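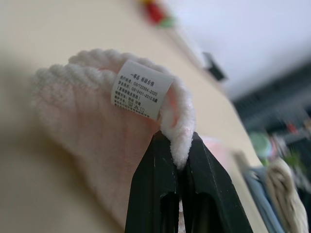 Care label in the seam of a pale pink coral fleece towel, printed in Chinese.

Coral fleece towel

A coral fleece towel is a towel made from a soft, high-pile knitted fabric, usually of polyester or a polyester–polyamide blend. The name refers to the texture of the pile, which stands in small rounded bumps. Pile length and density vary by grade.

Labeling

Towels sold in China carry a sewn-in label that gives the fiber composition and the standards applied. GB/T 22864 is the standard number for towels. GB 18401 covers the basic safety of textiles and sorts them into classes, with class B used for products in direct contact with the skin. The label is normally of thin white fabric and is fixed in the edge seam, where it is least likely to be cut off in hemming.

Handling and folding

The pile has little stiffness, and a towel picked up by its ends tends to gather into a narrow strip. Before folding it is spread flat and the creases are worked outward from the center. Folding in half 2 times gives 4 layers, which is bulky in the thicker grades – rolling is often preferred for storage.

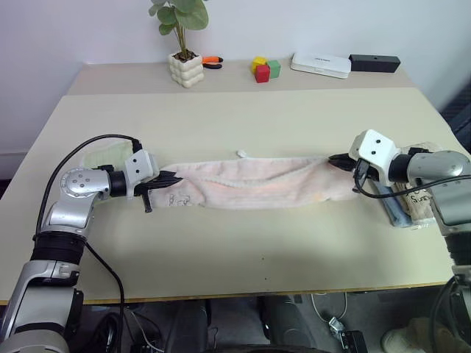
Pink towel drawn out lengthwise on a light beige tabletop, with the tag at its upper edge.

Care

Washing is done in warm or cool water without fabric softener, which coats the fibers and lowers absorbency. High dryer heat can mat the pile. New towels may shed loose fiber in the first washes and are best kept apart from dark clothing.

See also: Microfiber; Terry cloth; Polar fleece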